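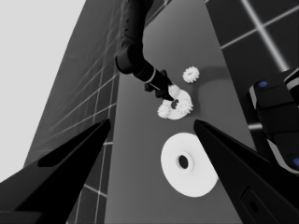 *White disk on a grey tabletop.*

The second Protosia single was cut at Moklow in March, at 45 rpm, in an edition of 500. Side A ran to 4 minutes 14 seconds. The cutting engineer logged a level drop of 2 dB at the bridge and recommended a recut.

The band declined. The drop was the drummer leaving the room. He had put down his sticks, closed the door quietly and driven home to Tu, and the other three had played on to the end.

Sitano, the label, asked for a radio edit without the bridge. The engineer made one – it measured flat throughout – and filed it under rejects. The pressing went ahead from the first lacquer.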